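The dish that saved my table

November 13, 2021

I have a dish to tell you about. I know, I know. The last time I got this excited over something for the house it was a drawer divider and two of my friends muted me. But I've been living with the new system for a good while now and I can't keep it to myself any longer!

Some background for anyone who has wandered in lately. I love small things and I'm hopeless with them. Screws, adaptors, the rubber feet that come off the bottom of speakers, those little circuit-y gadgets that look so good in the online shop and then arrive in a bag the size of a tea bag. They come into my life, they get put down "for a sec" on the nearest flat surface, and then they breed. At the old place in Chisholm the nearest flat surface was the kitchen bench, so we buttered toast next to a pile of terminal blocks. Not ideal. My worst effort was vacuuming up a lens cap and having to go through the vacuum bag on the back step in my good cardigan, sneezing my head off.

When I moved my projects out to Nerkwood I promised myself there'd be one proper table and that things on it would have proper homes. I wanted long, I wanted plain, and I wanted a colour that would show up whatever I dropped. I'd always assumed white was the go for that, like a lab, and I was wrong. White surfaces bounce the light straight back into your eyes, and anything silver or pale simply vanishes. Brown has been wonderful. A dull, warm, unfussy brown, smooth all over, and a black screw jumps out at you and so does a bright one. It doesn't mind a smudge, either, which suits me down to the ground.

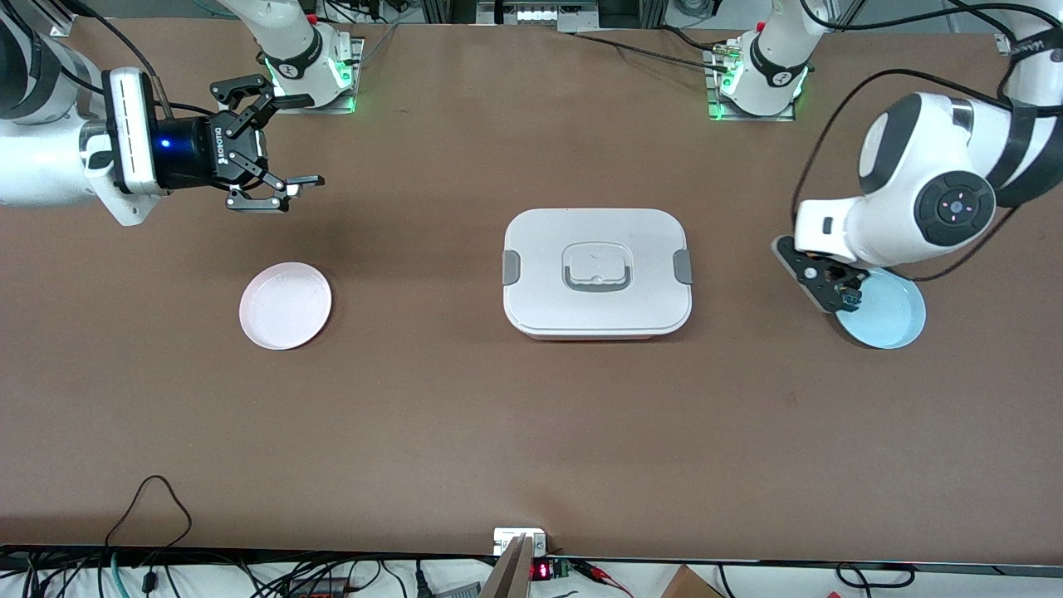
A reader wrote in under the April post to say that a big table is the worst thing you can give a messy person, and that she'd cut hers in half with a circular saw and never been happier. Every spare bit of surface had been an invitation, she said, and once the surface went the mess went with it. She signed off by telling me to put everything in drawers and be done with it.

I laughed out loud at the circular saw. And I did think about it for days afterwards, mostly in the shower, where I do all my storage planning. She's right about the invitation part. I've never met a stretch of bench I couldn't cover. But I've tried the drawers, more than once, and drawers are where my things go to be forgotten. If I can't see it I buy another one. I own four identical sets of jeweller's screwdrivers because of drawers.

So I went the other way and kept the long table and got strict about what a thing is allowed to sit in while it's on there. And the answer, after a lot of faffing about with egg cartons and muffin trays (the muffin tray was nearly it, I'll come back to the muffin tray), is dishes. Ordinary, round, glazed dishes, the sort you'd put olives in.

I bought mine at the op shop in Grastanham, which is 126 kilometres each way and which I'd gladly drive to every week of my life. If you haven't been, it's the one in the old produce store, with the crockery down the back past the curtains. They had a whole shelf of mismatched saucers and shallow bowls, and I stood there tipping each one to the light like I was buying a diamond. The lady at the counter asked if I was catering a wedding. I said no, I just had a lot of screws, and she wrapped them very quietly after that.

What I was looking for, in case you want to do the same:

Shallow. This is the big one. In a deep bowl you end up digging, and digging is how little pins get bent. You want to be able to get a finger and thumb in flat from any side.

A raised rim, though, even a low one. Enough that a bump of the table doesn't send a washer off across the room.

Pale inside. White, cream, that lovely washed-out blue that half of everyone's grandmothers had. Anything dark or green or metallic stands out on it beautifully.

Wide and flat in the bottom. A curvy bottom makes everything roll to the middle and sit in a heap on top of everything else, and then you're back to the bowl-of-keys problem.

The rule is one job, one dish. If I'm halfway through something and I have to go and get the washing in, whatever tiny thing I was fiddling with goes in the dish, and the dish stays on the table. It's so simple I'm almost embarrassed! But it works on my brain in a way no labelled drawer ever has. A small part lying on a bare tabletop looks like rubbish. The same part in a dish looks like somebody cares about it.

The other half of the system is the clip-lid box. A dish is for things I'm using right now, today, this afternoon. A box is for things that are finished with, or waiting on the post, or that I'm cross with and need a break from. I use food boxes, the kind with a lid that clips down, and I like them next to the dish so that moving from one to the other takes no thought at all.
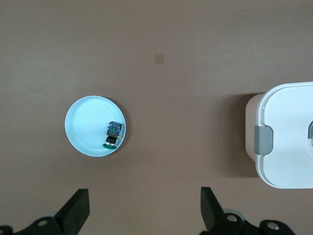
If the box lives on a shelf across the room I will not walk over to it. I've accepted this about myself. Arm's reach or it doesn't happen.

I should say something about food boxes versus "real" parts boxes, as I know some of you are loyal to the ones with the little adjustable walls. I had a Wandero case for ages, the big hinged one with all the compartments, and it's a lovely thing to own and I felt terribly professional carrying it around. But the walls lift a smidge when you tip it, and anything thin slides under and goes visiting. I once found a whole family of fuses living in with the springs. Food boxes have no walls, so there's nothing to slide under. They stack, you can wash them, and when the clip goes down you hear it. I love that sound. It's the sound of being done for the day.

(The Wandero now holds my embroidery thread and is much happier. So am I.)

Now, the muffin tray. A couple of you have asked whether I gave up on it, and yes, sort of. The trouble with a muffin tray is that it moves as a unit. You pick it up to get at the one hole you want, the whole lot tilts, and every small thing you own has a little holiday in its neighbour's spot. With separate dishes you can slide one towards you and leave the rest alone. Also I needed the tray back for muffins.

I've been just as pleased with what's happened to the back of the room. Behind the door there's an alcove 1,515 mm wide, a maddening number, too wide for one standard shelf unit and too narrow for two. For months it was where cardboard went to soften. I finally had a single plank cut to fit and stacked the spare dishes at one end and the spare boxes at the other, with a tea towel folded under the dishes so they don't clink when a truck goes by. It's a tiny thing and I go and look at it with my cup of tea like it's an ocean view.

A few bits of advice if you're starting from a pile, the way I was. Begin with the dishes you already have, and use the chipped ones -- a chip on the rim doesn't matter to a resistor. Don't label the dishes. I tried it with masking tape and within a week every label was lying, and the tape left marks that took some scrubbing. Do label the boxes, on the end that faces you when they're stacked. And please, once a dish has had solder or glue or mystery goo in it, it's a workshop dish forever. Mine never go back to the kitchen, however pretty they are, and a couple of them are very pretty indeed.

I still lose things, by the way. There was a spring last month that I'm sure is in the house and I've simply agreed to share the place with it. But I haven't been through the vacuum bag since winter, the toast is free of terminal blocks, and I can sit down to a half-finished job and pick it up where I left it, which feels like a luxury every time.

Next post will be cables, if I'm brave enough. I've got a hook rail in mind and a whole theory about velcro -- tell me in the comments how you do yours, and if the lady with the circular saw is reading, I'd dearly love to know what you did with the other half of the table.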